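Journal > Odds and Ends > Winter

Home | About | Journal | Allotment | Contact

Print this page | E-mail this to a friend

The marmalade situation

Jan 19, 2025

Every January I buy too many Seville oranges, and every January I behave as if this were something done to me by the greengrocer.

The greengrocer in Keltandale gets them in for a few weeks and stacks them by the door where you can't avoid them. They are ugly things, knobbly and full of pips, and no sane person would eat one. I bought 5 kilos. Danica Kubíček was behind me in the queue and bought one kilo, like an adult.

My method comes from my aunt's handwritten card, which says "boil until done" and then, further down and underlined, "NOT TOO LONG". Between those two instructions lies my entire cooking career. The year before last I produced a sort of orange soup that ran off the toast and up my sleeve. Last year's batch had to be chipped out with a knife handle, and Juraj Beneš, who was given a jar for his birthday, asked if it was for the grate.

So this year I bought a thermometer. I also read up on pectin, which lives in the pips and pith, and is the reason you're supposed to tie them up in muslin and squeeze the bag afterwards. The squeezing is revolting. It feels like wringing out a frog. I recommend doing it after the radio play has finished, so as not to spoil either.

Cutting the peel took the whole of one evening and most of the next. I like it thin, my husband likes it thick, and by ten o'clock he was getting it thick whether I liked it or not.
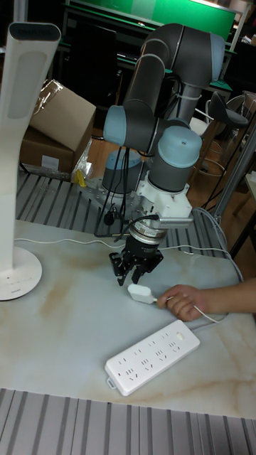
Arm and gripper over the worktable.

The thermometer said 104 degrees and the cold saucer said no. I went with the saucer, waited seven more minutes, and pushed the blob with my finger until it wrinkled. I can't describe the pleasure of that wrinkle to anyone who hasn't spent two days smelling of hot citrus. I called my husband in to see it. He said "very good" in the voice he uses for the cat.

Then there weren't enough jars, of course. I had saved them all year, and it seems I saved the jars in one cupboard and the lids of quite different jars in another. Kimie Sakamoto came to the rescue with a box of old honey jars and wanted two full ones back, which struck me as steep until I remembered she'd driven over in sleet.

It's dark this year — darker than I meant — and slightly bitter at the back, but it stays on the toast. Iveta Polák says it needs whisky. Iveta Polák says that about most things.

There is still half a bag of oranges in the porch. I have been going out by the back door.

Print this page | E-mail this to a friend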